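Chantharasri Road, the long side

Gallery

Thongchai Prasertsri and I walked this stretch in December for the Plallano street survey, starting a little after 8 in the morning. The survey covers 18 streets in the district, and Chantharasri Road is one of the widest. It gets very few visitors, and most people who use it are on their way to somewhere else. We were looking at walls, kerbs and planting — the things you pass without stopping.

The sky stayed pale the whole way and the light was flat, so colours look weaker in these pictures than they do in summer. 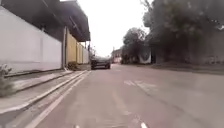 The road looking straight ahead, with the white wall and its dark roof on the left and trees along the right. Further on, the wall changes to pale yellow panels.

The pavement is grey concrete and steps up in two levels on the building side. The upper one is a ledge against the wall. Thongchai noted it as a place to sit, though we have no measurements for it yet. A small shrub grows at the foot of the yellow section, just past the grey post.

Rattana Suksawat is putting together the planting notes for the whole survey and would like older photographs of the trees, from any year. Prints can be left at the Clultura office and will be scanned and returned.

Next gallery: Pliroswood Lane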